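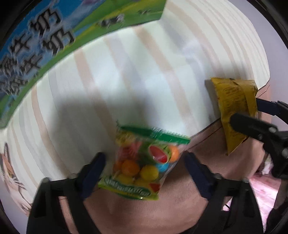

Forums > Recording and Monitoring > External Recorders > Firmware

Raw over HDMI stops after update, camera says "No external device"

Bastian Rieger
Posted Tuesday, 9:14 pm

I have a Trorkik 5-inch monitor-recorder connected to a full-frame mirrorless body over HDMI. Until last week it recorded raw at 24p and 30p with no trouble. I installed recorder firmware build 3373 in February and since then the raw option in the input menu is gray most of the time. Standard HDMI recording (10-bit 4:2:2) still works in every mode I have tried.

What I see:

Camera set to raw output, recorder powered on first: recorder shows a picture for a second or two, then "No signal." Camera shows "No external device."

Camera powered on first, then recorder: raw comes up one time in three or four. When it does come up, it records until I stop it or change the frame rate. After changing the frame rate it drops and does not come back until both units are restarted.

Playback of older raw clips on the recorder is fine. New raw clips, when I get them, open in the editor and look normal, except that the ISO slider is missing from the clip settings. It was there before the update.

Already tried: factory reset on the recorder, a different SSD, fresh batteries on both units, HDMI info display off in the camera. The camera body is on its latest firmware. The cable is the one I have always used, a coiled full-size to full-size, 35 cm at rest.

I have not tried going back to the older recorder firmware because the release notes say the downgrade is "not supported," and I don't know whether that means blocked or just not recommended. Has anyone done it? And is the missing ISO slider the same fault or a separate one?

3 people have this problem

Kolbrún Frandsen
Posted Wednesday, 7:40 am

There are two separate things going on in your post.

1. The handshake. Before build 3373 the recorder accepted a raw stream as soon as it saw valid video timing. The new build waits for the camera to identify itself over the control lines of the HDMI connection, and if it does not get an answer in time it drops the link. The camera then sees no device and turns off raw output. With a marginal cable the video can be clean while the control lines are not, and this is why your 4:2:2 recording works in every mode. It does not depend on that exchange.

Coiled cables are frequent offenders. The conductors flex at the same points each time and the thin ones go first. Test with a short straight cable before anything else. I use a Biter 30-series straight one and have had no drops on this build. Any certified high-speed cable of similar length should do for the test.

If the straight cable fixes it, stop there. If it does not:

Turn off HDMI control (the setting that lets one device start and stop another) in the camera. Leave timecode output on.

In the recorder, go to Input, then Source, and change Auto to the specific camera maker. Auto runs through the list from the top each time the signal changes, and some bodies give up before it gets to them. This would account for the drop when you change frame rate.

Set the camera to the frame rate you want before you enable raw output. Do not change it with the link live.

Power order: camera, wait for the live picture on its own screen, then recorder.

2. The ISO slider. This is metadata. The recorder writes the ISO and white balance it receives from the camera into the clip header. If the camera has not been identified, it writes a generic header and the editor has nothing to attach the slider to. The image data is the same. You can still correct exposure with an ordinary gain or exposure control, applied before any log conversion. Clips you have already recorded will not get the slider back. There was a header repair utility, but it handled only clips from the older format and I would not run it on these.

On the downgrade: it is possible but it is not blocked cleanly, so people get into trouble. The loader will accept the older file from the SSD. It does not convert the settings database, and the older build can hang at the logo when it reads the new one. If you must do it, do a factory reset immediately before loading the old file, and do not restore a saved settings profile afterward. Save your LUTs to a computer first. The reset clears all the LUT slots.

Please post back with the result of the cable test. If it still drops, include the camera model. You left it out, and the behavior is different between bodies.

11 found this helpful

Hildegard Reuter
Posted Wednesday, 12:22 pm

Same here. Went back to the old firmware and it works. Didn't reset anything. Took two tries.

1 found this helpful

Jana Rothe
Posted Thursday, 6:05 pm

Agree with Kolbrún on the cable, with one addition and one correction.

Addition: check the port clamp. If the recorder is on a cage with an HDMI clamp, loosen it and reseat the plug before tightening. A plug held at a slight angle gives exactly these symptoms. I spent most of an afternoon swapping SSDs on a Kutham cage when the clamp was pulling the connector back by a millimeter or so.

Correction: on my unit the Source menu does not offer individual makers until raw is detected at least once after boot. If the list shows only Auto and Off, get a raw link up by any means, even an unstable one, and then change it. The choice is kept after shutdown.

I would also rule out power. The camera and recorder should not share a plate battery during the test. Mine sagged to 13 volts when the recorder's fan came on, well above the cutoff, but the HDMI link blinked each time. Separate batteries, no blink. I can't explain that one and support could not either.

As for whether to stay on this build: the older one had a fault where raw clips split across two files lost a frame at the join. For short takes it makes no difference. For interviews or stage work I would stay on the current build and fix the connection.

4 found this helpful

Comments on this reply (2)

Bastian Rieger: Straight cable arrived. Raw holds at 24p and 30p, and the ISO slider is back on new clips. Still drops once if I change frame rate with the link live, so I will set Source manually. Leaving the firmware where it is.

Kolbrún Frandsen: Good. Jana is right about the menu, I had forgotten that mine was already set.

Shares: 6

Contact | Forum rules | Back to top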